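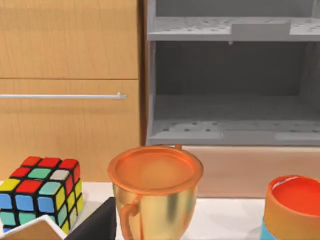
Rendered kitchen view: oak-toned cabinet fronts beside an open grey compartment with a perforated shelf.

Home Features Materials Building Archive Subscribe

The slow movement of timber

By Meifang Mao

Mar 1, 2025

A cabinet door that closed properly in June and binds in February has usually gained width. Wood is hygroscopic. It takes up and gives off water vapour until its moisture content reaches balance with the surrounding air, and its dimensions follow. The movement is small along the grain, larger across the growth rings and largest parallel to them. A joiner who orders solid doors for a coastal house is buying a component that will change size every year it is in service.

The figures are simple enough to work by hand. Moisture content is the mass of water in the wood divided by its oven-dry mass. A board leaving the kiln at 10 per cent and settling at 8 per cent in a heated room will shrink across its width, and a flat-sawn board will shrink more than a quarter-sawn one from the same log. The older frame-and-panel door deals with this by letting the panel float in a groove. Glue the panel in and it will split, or push the frame apart at the corners.

Fleturlow, a small joinery works supplying kitchen fronts to builders, began recording door widths after a run of callbacks on one apartment job. The works measured 1046 doors on delivery and again after a full year of occupation. Veneered fronts on a stable core moved very little. Solid fronts moved in line with the published shrinkage values for the species, with one group well outside them. Those doors had been finished on the face and left bare on the back.

An unbalanced finish is a common fault and an easy one to miss in the workshop. Coatings don't stop the passage of vapour; they slow it. Where one side is sealed and the other is raw, the raw side responds first and the door cups. Fleturlow now sprays both faces and all four edges in the same shift, including the bottom edge, which installers tend to trim on site and leave unsealed.

Storage matters as much as finish. Clurnura, the warehouse that holds the firm's stock, used to stack fronts flat on a concrete slab under plastic. The bottom door in each stack picked up moisture from below and the top one dried out. Stock now sits on bearers with spacers between the layers — an old practice in timber yards — and is held for six weeks before release. A logger at each end of the building records temperature and relative humidity.

The remaining variable is the house. Doors hung while plaster is still drying will swell, and hinges adjusted at that stage will need adjusting again. The works asks builders to run the heating or cooling at normal settings before fronts are delivered, and to leave the cartons open in the room for several days. Compliance is uneven. Programmes are tight, and the kitchen is often the last trade through.

For replacement work, the useful measurement is the gap between neighbouring doors, taken at the top, middle and bottom, with the humidity noted beside it. A gap recorded without the humidity can't be compared with one taken in another season.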